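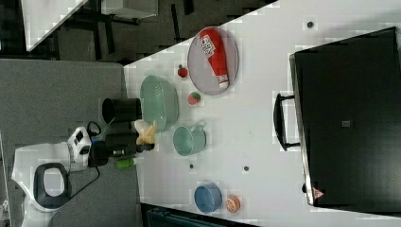 What the order of the demos did to our policy

I spent most of March on a question I thought would take a week. We train our arm by imitation: a person drives it through a task, we record that, and a network learns to copy the motion. The tasks are all tabletop ones with play food and kitchen things. Put the strawberry in the bowl, put the tomato on the plate, move the mug. The set we use has 611 demonstrations in it, and until now I had always shuffled them and never looked back.

Then I read a short write-up from the Lapointe workshop that argued for sorting by clutter. You start with demos where only a few objects are out and work up to full tables. I wanted to see if it held for us.

Setup

I trained two policies with our usual code (Ivurow, the same branch as in my last post). Same network, same number of steps, same seed. One got the shuffled data. The other got the data in 7 stages, sorted by how many objects were on the table. Earlier stages stayed in the mix as later ones came in, otherwise the network forgets them.

For testing I set up 57 cluttered layouts and ran each policy once on every one. A trial counts if the right object ends up in the right place and nothing else gets knocked over. I was strict about the second part.

Results

The shuffled policy passed 38 of the 57. The staged one passed 41. That is a gap of three trials, and with one seed I would not call it a result. I had hoped for more.

The failures were more useful than the totals. With the shuffled policy, most misses were wrong-object grasps, usually the tomato when I asked for the strawberry. Both are small and red, and I tend to set them down near each other. The staged policy made that mistake less often but was worse at the ketchup bottle when it lay across the plate. It would come down at an angle that suits a bare table and catch the rim.

My guess is that the early stages teach a grasp that the later ones never fully undo. I have not tested that yet.

Next

Three more seeds of each, run overnight. I also want to try sorting by distance between objects — the raw count treats a spread-out table and a packed one the same. If the Triltitz machine is free on Tuesday I'll start there.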